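Folding a chunky sweater on the bed

I wrote this part of the guide for the really thick ones, the kind my friend Clotilde Guérin knits and I can never fit in a drawer. Thin sweaters are in the next section.

1. Clear the bed and smooth the bedspread with your hands. Any lump under there ends up in your fold.

2. Lay the sweater flat with the collar pointing toward the pillows. Pat it out from the middle – no tugging!

3. Fold one sleeve across the chest, then the other. I stop each cuff around 3 inches short of the far side.

Note: if a sleeve bunches up, open it out and lay it again. It takes 15 seconds and saves you a fat ridge later. 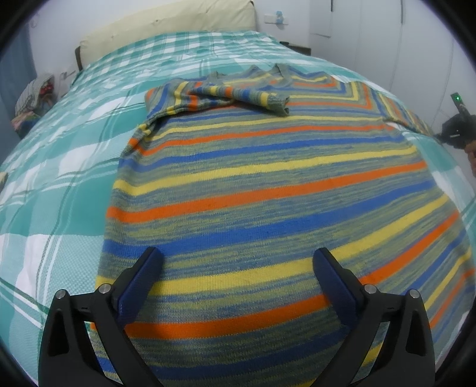
Sleeves are where I go wrong most, so I do them one at a time and never both together. With one folded over and the other still stretched out to the side, you get a good look at how the body is lying. Stripes help a lot here (orange and yellow are easy to follow), and a ribbed cuff gives you something to grab.

4. Bring the hem up to the collar, then fold once more if your shelf is shallow. Mine is 14 inches deep, so I do.

Caution: don't hang heavy knits. The shoulders grow points, and I've never gotten them out.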